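Shared workshop members build hand-held gripper for teaching robots table chores

By Rhiannon Craddock
26/08/2022

A group of hobbyists at the Clurorwood shared workshop has spent the summer building a hand-held gripper that they hope will teach a small robot arm to set and clear a table.

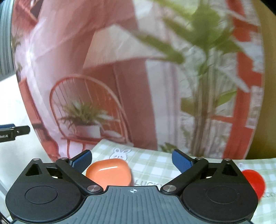 The project, called Jisura, began in April when Solomiia Derkach brought in a secondhand robot arm and asked whether anyone wanted to help her get it working. Maksym Moroz and Kibet Nyanda signed up the same evening. The three now have a bench in the back room and a folding table for practice runs.

The idea is simple enough. A person holds the gripper by hand and uses it to pick up plates and dishes while a camera records the movement. The recordings are then used to train software that runs the arm. Derkach said this was easier than steering the arm itself with a game controller, a method the group tried first and gave up on.

"With the controller I needed a whole minute to pick up one dish," she said. "With the gripper in my hand I just reach for it."

The tool has two fingers that open and close on linkages, with blue textured pads at the tips. Moroz, who drew most of the parts, said the pads took longer than anything else. The first set was too smooth and let plates slide. A second set held well but peeled off its backing after a few days of use.

He also had trouble with the pivots. Early versions used screws that worked themselves loose, and one finger began to sag. The current design has larger screws at the inner joints, and he checks them before each session.

The group has spent $619 so far, not counting the arm. Of that, $381 went to parts for the gripper and its earlier versions. The rest paid for a used camera, cables and storage drives. Members of the workshop pay $55 a month, and the three say they have had no outside money.

Nyanda handles the recordings. He has saved over 55 of them and thrown out nearly as many, mostly for poor lighting or because the gripper moved too fast for the camera. He changes the tablecloth and the dishes between sessions so the software does not learn just one setup — a mistake he said he made in the first month, when everything was recorded on the same bare bench.

Results with the arm have been mixed. It can pick up a plate with a raised rim and put it down again on most tries, Derkach said. Shallow dishes are harder, and it still cannot manage a fork.

Roksolana Demchenko, who runs the workshop, said other members have asked to borrow the design. One of them wants a smaller version for sorting hardware. Moroz plans to put the drawings on the workshop's shared drive once he has settled on the finger length — he is on his fourth try.

The group expects to show the gripper and the arm at the workshop's next open evening. Visitors will be able to try the hand-held tool themselves. Derkach said the arm will be running too, with plastic dishes only.

Last updated: 4:40 p.m.

12 shares | 3 comments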